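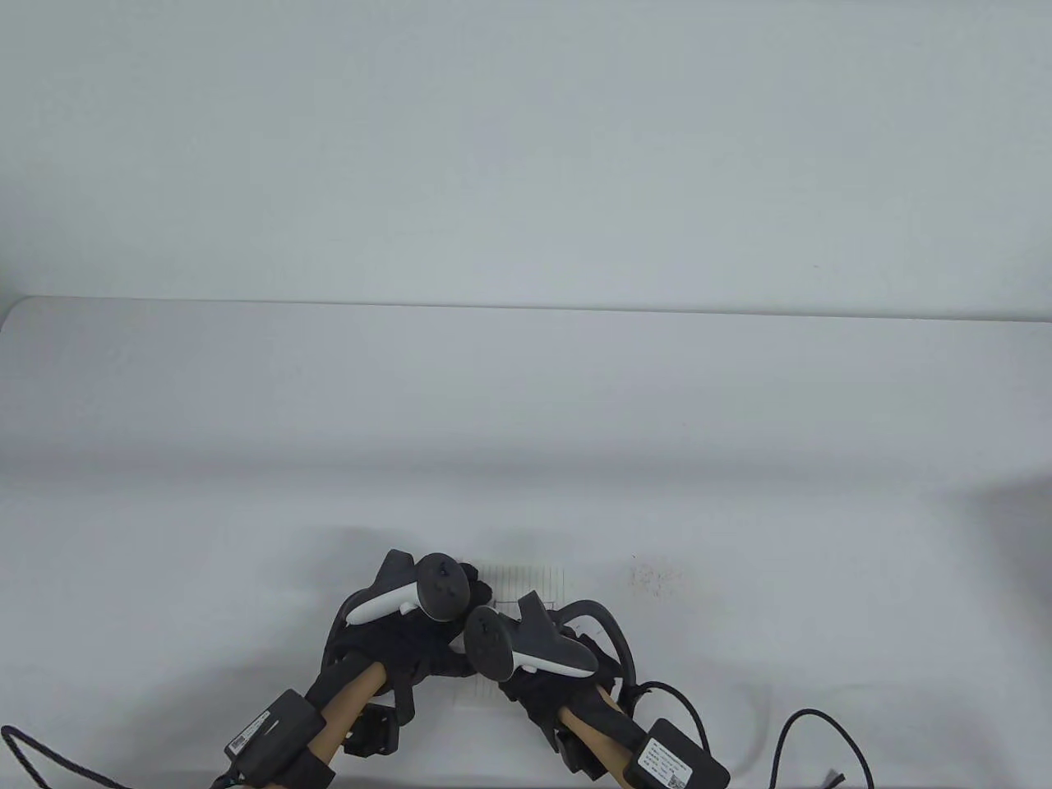
Slide 1. Gloved hands over a white tabletop.

Speaker notes – Abdelkrim Fahmy, Betuvdale, Thursday, November 3, 2022

Salt levels in cooked lentils. 33 batches at the Delwood kitchen, all brown lentils, 900 g dry weight per batch.

Slide 2. Salt in the soak water versus salt at the end. Read the two texture scores aloud and pause. Skins split less in the soaked set.

Slide 3. Cooking water. Hard tap water added five minutes to the simmer. Skip the chemistry unless asked.

Slide 4. Holding. Lentils kept in their liquid stayed firm overnight – drained ones dried at the surface. Mention the Ramasamy salad recipe, dressed while warm.

Slide 5. Open points: red lentils, pressure cooking, vinegar timing. Take questions, then hand out the recipe cards.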